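Notebook, folding station at Forncombe
26 November 2025

Second reading of our rules for hand-held gripper work on the bed. The June version was written for the table and does not fit so well to soft things. I write down what we agreed and what is still open, so that the Grakus people can comment before we freeze it.

Rule 1. Begin every take with the fingers fully open and nothing between the pads. Hold still for a slow breath, then move. Menzies had this as advice only, and I would make it a must. When the start is sloppy, the opening width is wrong for the whole take and we must throw it away.
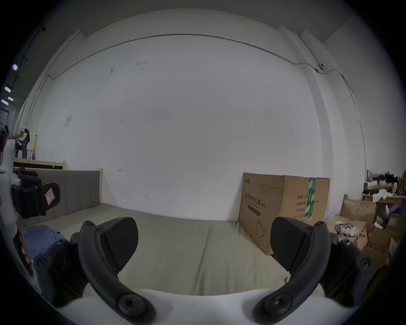

Rule 2. Look at the pads and the bolts at the finger joints before each block. A block is 11 takes, then a pause. I proposed fewer, but the others find the pause too frequent already.

Rule 3. One garment on the bed in each take. The sheet is pulled flat by hand at the beginning and after that we leave it alone, also if it makes wrinkles. No smoothing with the free hand in the middle of a take — this was the most common mistake when I went through the old logs. Of 200 takes I checked, 6 had it.

Rule 4. Speed. Cloth should be lifted slowly enough that the fold can be followed by eye. I have no good number for this. Umero asks for a limit in their checklist, but it was made for stiff parts and I do not trust it here.
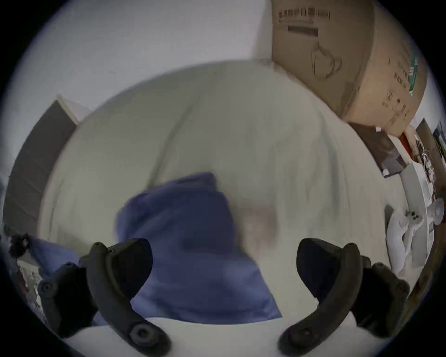 A failed grasp is kept and marked "F" in the log. It is not repeated inside the same take. We had a long discussion on this, and I am still of the opinion that failures are useful if they are marked correctly.

Rule 5. Things standing near the work stay where they are until the block is finished. If a box is moved, write it down and start a new block. The same goes for changing the sheet.

Rule 6. Lay the shirt with the sleeves free before the first fold.
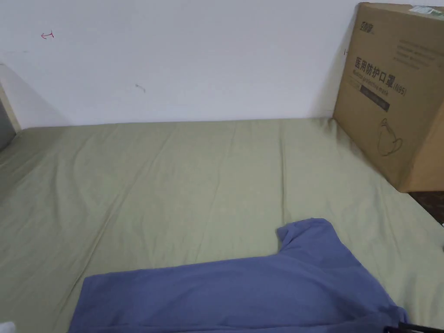

Open points: who signs the log when two persons share a block, and if the pad check needs its own line in the form. I think yes for the second one.

To do: send rules 1 to 6 to Grakus, print the new log form, correct the word "garment" in the old form (it is written in two ways).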